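Weststead Household Studies
Handout 5: Drawer and Counter Organization
Instructor: Aitana Llorente

1. Scope

This handout covers the divided tray as a unit of storage for small household items. Full drawer layouts were covered in Handout 2 and are not repeated. Read the section on measuring before the practical session and bring a tape measure with inch and metric markings.

2. Terms

Footprint: the outside length and width of the tray, measured at the widest point. Many trays flare toward the rim, so the base measurement will be too small.

Clear depth: the distance from the floor of a compartment to the top of the lowest wall around it. An item taller than the clear depth can still be stored, but not in a drawer with little headroom.

Partition: an inside wall. Partitions are fixed (molded or glued) or removable (slotted). Test gently before assuming either one.

Offset: the distance between two partitions that would otherwise line up. A tray with no offset has a plain cross at the center. A tray with an offset has two T-shaped junctions along its main divider.

3. Equal and unequal division

Equal compartments suit items of one kind in several types: screws by length, buttons by color, tea by flavor. The user learns the position of each type and the sizes never compete.

Unequal compartments suit mixed contents. A typical desk load has one long item (pens, a short ruler), one bulky item (a tape dispenser, a stapler), and several kinds of small loose items. In an equal tray the long item often has to go in on the diagonal, and the corners on both sides of it are lost.

The usual way to get unequal compartments in a square tray is to run one divider all the way across and then place the short partitions at different points on each side of it. Changing the position of one short partition leaves the other row as it was. Moving the main divider changes every compartment at once.

4. Layout for class work

The practical uses a four-compartment layout with an offset. Compartments are named by position as seen from above: upper left, upper right, lower left, lower right. Keep the tray turned the same way throughout, or the names will not match your worksheet.

Assign contents in this order:

Widest compartment first. Give it the largest item that must lie flat.
Narrowest compartment next. Items that stand on edge or line up in one direction: cards, clips on a strip, flat batteries.
Remaining two by frequency of use. The item used most goes nearest the hand.

Do not fill above the clear depth. Do not place a second layer in any compartment unless the lower layer is spare stock. 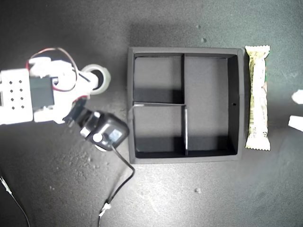
Figure 1. Black square tray with raised walls, top view. Four unequal compartments; the upper partition is set to the left of the lower one.

5. Color and visibility

Dark trays hide dust and ink marks but also hide dark contents. The raised walls add shadow along the bottom of each compartment, and black clips or dark screws are easily missed there. Two corrections are in common use: a pale paper liner cut to the compartment floor, or assigning only light or shiny items to a dark tray. Cut liners slightly undersize so that they lift out for cleaning.

6. Practical

Work in pairs. Each pair receives a tray and a bag of mixed items. Sort the items by kind, assign compartments in the order given in section 4, and record the result on the worksheet. Then turn the tray a half turn, reassign from the beginning, and note which items changed place. Allow 6 minutes for each assignment.

Worksheets are due at the start of the next meeting. Late sheets go in the box outside the Zabala room.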